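# Sterkano Hand Gripper

The **Sterkano hand gripper** is a two-fingered, hand-held gripping tool built at the Juvier workshop, a shared makerspace on Lemieux Street in Grurkia. It is used to record how a person picks up and moves small objects, so that a robot arm fitted with the same fingers can be trained on the recordings. Work on it began in March 2020.

## Construction

The body and fingers are black and held together with small machine screws. Members print the parts on the workshop's own machines. A full set takes two days, most of it for the body, and uses more than 200 grams of filament. Early fingers cracked at the base, and the wall there was thickened in the second version.

Each finger carries a square printed marker. Software finds the markers in the video and works out how far apart the fingers are, so the tool needs no wiring in the handle. The camera sits behind the fingers and has a very wide lens. Glare on glossy paper caused trouble at first — the markers have since been reprinted.

## Use

Recording is done at a table with a black cloth hung behind it. The usual task is a breakfast setting, with play food and ordinary kitchen items moved between plates. The layout is changed between takes. 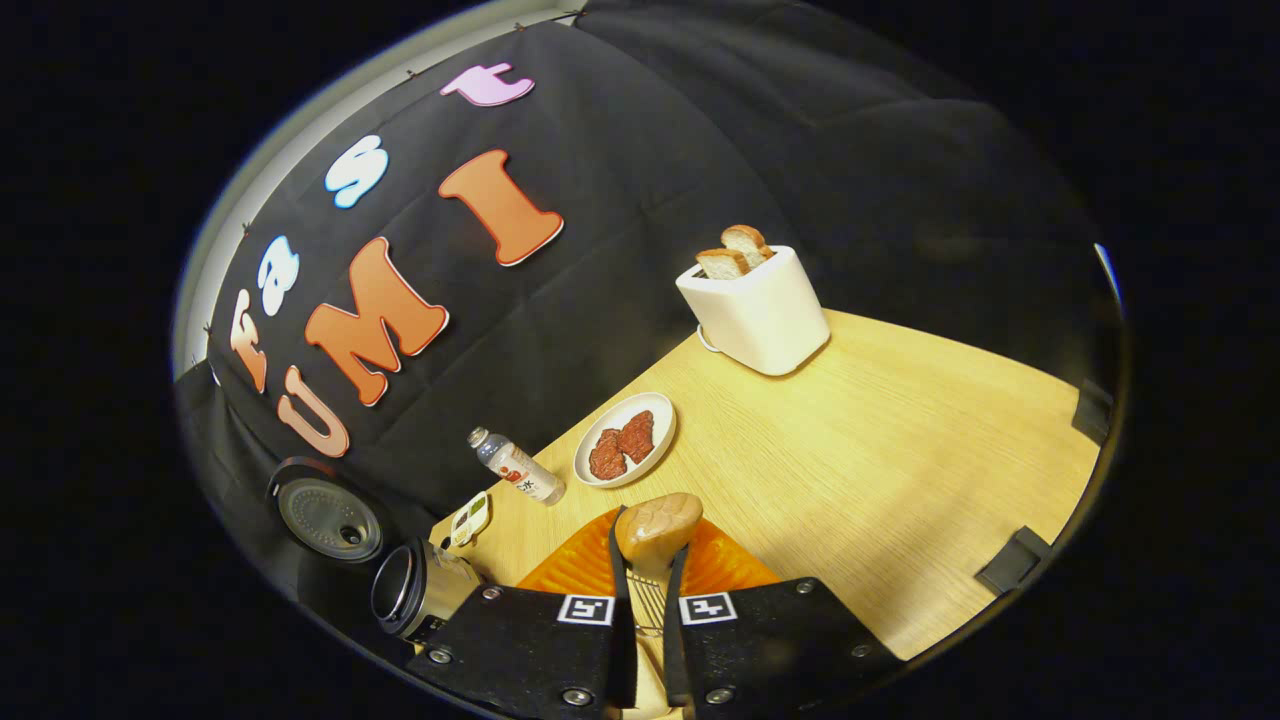
*The gripper holding a bread-roll-shaped item over the breakfast table, with the toaster behind.*

By September 14, 2020, members had recorded 2583 takes. Of these, 144 were thrown out, mostly for blurred markers.

## Versions

The first version had straight fingers and a trigger that pinched the user's knuckle. The second has a longer trigger and a softer return spring, and its fingers can be swapped without opening the body. The drawings are kept on the workshop's shared drive — the files for the first version are still there, but are no longer updated.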